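Laundry talk -- notes, tenants meeting, Wednesday, 2nd half

Mic check. Say who I am. Thank Kyu-ri Na for swapping slots, she goes after me on the bike room.

START
Who here has waited for a dryer on a Sunday night. Hands. OK keep them up if you took somebody else's stuff out. (wait for laugh, move on)

Why I care: moved into Datska in September, two washers for the whole building, one of them always blinking. Learned more about laundry in that basement than in my whole life before.

PART ONE -- the soap
Everybody uses too much. Me too. The cap is huge, the line you want is way down at the bottom and you can't see it.
Too much soap = doesn't rinse out, clothes feel stiff, washer smells.
Try half. Then try half of that on stuff that's just been worn once.
Story: Trinidad Fuentealba and the pillow. Keep it SHORT. Pillow, whole cap of soap, three rinses, still foaming. She said I can tell it.
Softener -- skip on towels. Coats the fibers, they stop soaking up water. Somebody will argue. Let them, say come find me after.

PART TWO -- the load
Packed drum doesn't clean. You want to fit your hand in on top of the dry clothes.
But also don't run it for one shirt. Machine costs the same either way.
Heavy with heavy, light with light. Jeans and a thin blouse in the same dryer, blouse is cooked by the time the jeans are dry.
Zip the zippers! Hooks too. That's what's chewing up your t-shirts.
Check pockets. Lip balm. Don't go into the lip balm.

PART THREE -- the money
Slide w/ the one number. Read it slow. 560
That's dollars, what my household spent on laundry last year, machines plus soap plus the drop-off place on Ki when ours were down. I kept the recipts in a jar.
Biggest chunk was re-drying. Second cycle because the first came out damp. Clean the lint screen, shake things out before they go in, don't ball up the sheets.
Racks are cheap. Put one in the tub if you have no room.
Do NOT get into the rent thing here. If asked -- that's agenda item five.

PART FOUR -- cleaning cloths, quick
People ask what to do with microfiber. Own load, or with other synthetics. Never with cotton towels, they grab all the lint and then leave it on your windows.
Low heat or hang. High heat wrecks the little fibers.
No softener, same reason as towels, worse.
Wash new ones alone the first time, dark colors bleed. Ask me about my white socks.
Shake out flat, then fold. They hold creases forever otherwise.
(next two slides, click thru) 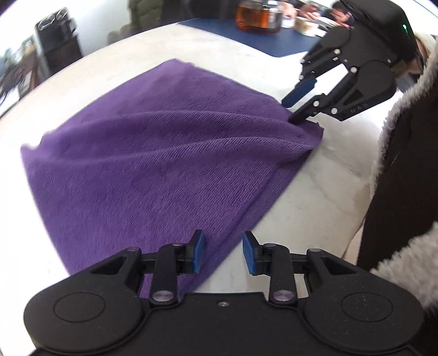
purple cloth, marble-look table, both slides

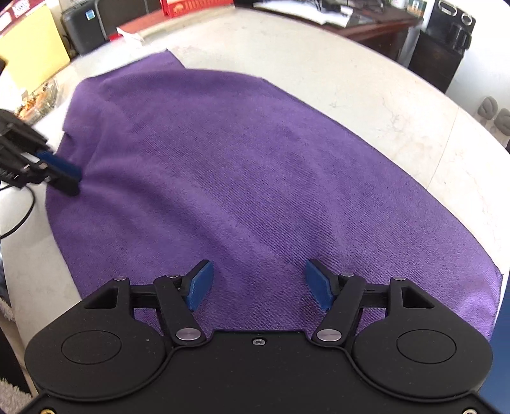
LAST BIT -- basement manners
What I'm asking the building for:
-- set a timer on your phone. Be down there when it ends
-- if you have to move someone's load, put it on top of the machine, not the floor. Folding it is weird, don't fold it
-- nothing after 10 pm, unit right above can hear the spin
-- write on the board when a washer is broken and WHAT it's doing. "Broken" doesn't help the repair guy

Surketti, building across the street, has a sign-up sheet. Went and looked at it. Works OK for weekends, people ignore it the rest of the time. I'd do weekends only. Show of hands on that, write teh number down for the minutes.

Free stuff shelf by the door stays. Single socks go in the basket. After a month they're rags.

My cousin's word for that pile of clean clothes on the chair is tundusness. Use if there's time, otherwise cut.

Questions. If none, ask Trinidad about drying racks, she has opinions.
Hand off to Kyu-ri. Leave the clicker on the table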